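3.2 Keeping the cell in working order

I should say up front that most of my time on this cell went into upkeep. We ran 2,054 table-setting episodes on it, threw out the ones with a stalled arm or a bad log, and ended up with 1,583 we could use. Quite a lot of the missing ones trace back to cables, so let me start there (sorry, hardware people, you know all this already).

Both arms bolt to black mounting plates on the grooved aluminum rail along the front of the table. I like this setup a lot! You can loosen a plate, slide it, and lock it down again without touching anything else. The bad side is that plates creep. We now check the bolts every 200 episodes, and after each check we rerun the short Jirkanix calibration routine, even when nothing seems to have moved.

The purple cables run on the outside of the arms, all the way from the wrist down past the big black joint to the rail (Figure 4). Our first routing was much tighter and looked tidier, and it pulled a connector out of its socket whenever the left arm reached for the back of the table. So now we leave a generous loop under the rail on the left. It's ugly and it works. We also swap both cables every 400 episodes, whether they look worn or not, and we inspect the thin red wiring by the left base at the same time – that one is easy to forget.

The pale walls on three sides came from Trorier and they've needed nothing beyond a wipe. The tableware gets more care. The patchwork placemat bunches up as the grippers drag forks over it, so whoever is on shift pulls it flat and recenters it between the arms before a new block starts. The wine glass goes near the back edge of the cloth, and I'd tell anyone copying this setup to buy spares.

Figure 4. The Darum cell with both arms over the place setting. The cable runs follow the outside of each arm down to the front rail.
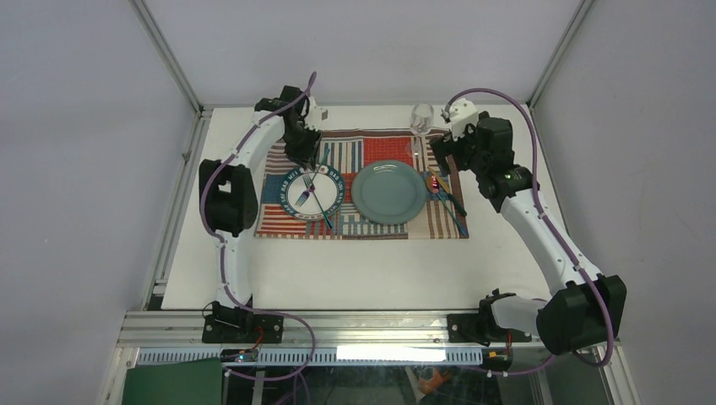 3.3 Logging and episode review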